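The gripper in Sinéad Brophy's hands weighs more than it looks. By the end of an evening at the robotics club her forearms ache, and she has taken to swapping sides halfway through, squeezing the trigger with her left hand while the right one rests. She is sixteen and joined in September, expecting to build something with wheels.

"I thought we'd be driving things into each other," she says. "I've mostly been picking things up and putting them down again."

Picking up and putting down is the club's whole programme this year. Its members are working towards the handling round of a regional schools contest, in which a small arm has to lift a set of flat and awkward objects from a cloth-covered table and place each one where the judges ask for it. The arm is allowed to learn from examples, and the examples have to be made by the team. So the students make them by hand, with a two-finger gripper that they hold and close themselves, while a camera mounted on it records each attempt. The recordings go to the laptop, the laptop trains a model overnight, and the following week the arm is given a go.

They have set themselves a target of 800 usable recordings before the contest. When I visited they had 490.

Catríona Dunne, who teaches physics and technology and started the club with a single kit and a borrowed key, keeps the tally in a hardback ledger. She doesn't trust the spreadsheet. "Somebody sorted one column and not the others in the first month," she says. "We lost the labels on 168 recordings. The recordings were fine. We just no longer knew what any of them were of." Two students spent most of a mid-term break watching them back and typing the labels in again.

Of all the objects on the list, the one that has taken up most time is the board. It is flat, grey and rectangular with one corner clipped off, and it lies so close to the table that there is very little for a finger to get hold of. Blocks and cups were finished with early. The board is still on the list, and every member of the club has an opinion on how it should be done.

Malachy Ó Conaill's is that you come in low and from the front, keep both fingers level, and don't close until the pads are past the lower corners. He is the oldest in the club and the most patient, and his recordings are the ones the younger members are shown when they start. Gil-soo Seok prefers to come in from above at a slant and slide one pad along the side. He is faster. He also has more recordings struck out of the ledger than anyone else, a fact he brought up himself before I could ask.

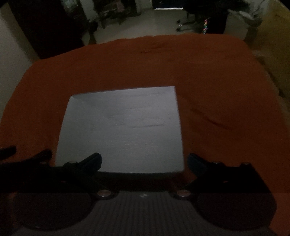
Robotics and Automation Club, Technology Department

The cloth was an argument of its own. The contest rules say only that the table will be covered, and give no colour and no material. For the first few weeks the club worked on a bare tabletop and got good results, then put a cloth down and watched the arm miss nearly everything. The fabric moves when you push on it. A finger that would slide along wood catches in a fold, and the object goes with it.

The orange one stayed because the grey board shows up well against it. Ms Dunne would like them to use others too, so that the model doesn't come to depend on orange, and there is a bag of old curtains under her desk for the purpose. They are also under orders not to smooth the cloth between attempts. Most of them find this hard. I saw Malachy reach out to flatten a crease, stop, and put his hand in his pocket.

An attempt takes less than a minute. The student stands at the edge of the table, starts the recording, brings the gripper in, closes it, lifts, moves, lowers and opens. Another student sits at the laptop and calls out "keep" or "bin". Then the object is put back somewhere slightly different and they go again. They work in pairs and change over every 28 attempts, a number that came from nothing more than how many lines fit on a page of the ledger.

What counts as a keeper has been rewritten several times. At first any attempt that ended with the object in the right place was good enough. Then they noticed the arm had picked up a habit of hesitating over the board, going down, coming up a little and going down again. Teresa Ní Bhriain went back through the recordings and found out why. People were doing exactly that when they weren't sure of their grip, and because the board got there in the end, it had all been kept.

"It was copying us being nervous," Teresa says. She looks after the training side and is the only one who will be sitting her final exams this year. "So I wrote a rule that if you dither, it's a bin. Everyone hated it for a fortnight."

Fifty-odd recordings went out under the new rule. The hesitation did not go away completely, but the arm began to commit to the board, and in one test that week it lifted it cleanly four times out of ten. Before then its best had been one.

The gripper has had its own history. The first version was printed at school to a design that Gil-soo drew up, and the fingers flexed so much that the tips crossed when they were squeezed hard. The present one has stiffer brackets, bolted on, and soft pads at the tips. The pads wear. They are replaced when Ms Dunne thinks they look shiny, and there is a drawer of spares that she would prefer to be fuller than it is. Bolts work loose as well, so a check with a hex key is now the first job of every session.

Money is short, though not desperately so. The club gets a small sum from the department, and the rest has come from a cake sale and from a local packaging firm, Prander, which gave them the arm when it replaced its own training equipment. It came without a manual. One of the firm's engineers answered questions by email for the first month and then, Ms Dunne says, changed jobs.

Not all of the members want to go on to engineering. Sinéad is thinking about physiotherapy, and says that spending an evening paying attention to how a hand closes on something has been more use to her than she expected. Malachy has applied for an apprenticeship. Gil-soo wants to design a third gripper and has been told he may, after the contest.

I was given a turn before I left. I came in low, as Malachy had told me, and got both pads up to the board, and closed too early. The board turned a little on the cloth and stayed where it was. I backed off and went down again.

"Bin," said Teresa, and wrote it in the ledger.

Comments (4)

oldlathe
Good to see a school doing this with the students' own hands on the job. We had a pneumatics bench in my day and it was kept locked most of the year. Which region is the contest in? My granddaughter's school might be interested.

M. Fennelly
My son is in first year and came home talking about the curtains. Now I know what he meant. Is the club open to first years or do they have to wait?

kestrel_44
We had the same hesitation problem with our team last year. Ours was with a spoon. Cutting out the bad recordings helped, but what helped more was having one person do all the spoon ones for a while so the approach was consistent. Then we mixed the others back in.

Gráinne
Tell Gil-soo to put a rib down the back of the finger bracket. Sorts the flexing for very little extra plastic.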